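3.2 Datenerhebung

Für die Demonstrationen haben wir uns bewusst auf eine kleine Auswahl von Gegenständen beschränkt, und ich gebe gern zu, dass der Plüschketchup schnell zum Liebling der Gruppe wurde. Weiche Objekte verzeihen viel, verformen sich aber bei jedem Griff ein bisschen anders, und genau diese Streuung wollten wir im Datensatz haben. Leidy Nina und ich haben im November abwechselnd teleoperiert, meistens in Blöcken von 60 Minuten — danach lässt die Konzentration doch spürbar nach.
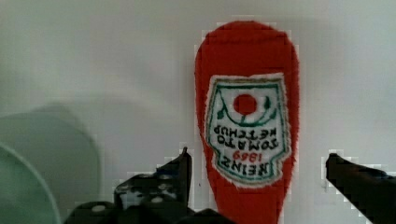

Wie viele Demonstrationen braucht so eine Policy überhaupt? Bei uns wurden es am Ende 1229, verteilt auf 21 Aufgabenvarianten, und die Lernkurve war da noch nicht ganz flach.

Aussortiert haben wir von Hand. Anel Sithole hat sich jede Episode angesehen und alles verworfen, was mittendrin abbrach oder bei dem der Operator sichtlich gezögert hatte (bei mir kam das leider öfter vor als bei Leidy). Über die Bildqualität haben wir lange gestritten. Ich wollte unscharfe Aufnahmen zuerst komplett rauswerfen, Anel war strikt dagegen, und wir haben sie schließlich dringelassen: Im Betrieb sieht die Handgelenkkamera ja auch nichts Besseres! Die Kompression stammt aus der Aufnahmesoftware Hotum, die wir in den Standardeinstellungen benutzt haben.
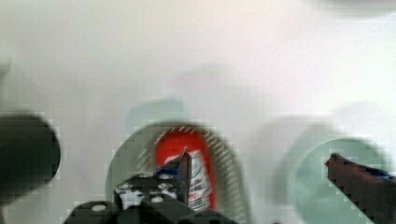
Abb. 2: Sicht der Handgelenkkamera mit rotem Behälter zwischen den Greiferfingern und zwei hellgrünen Schalen.

Jede Episode trägt außerdem eine kurze Sprachanweisung. Die haben wir erst nachträglich geschrieben, jeweils zu zweit und unabhängig voneinander, und bei Abweichungen einfach beide Fassungen behalten.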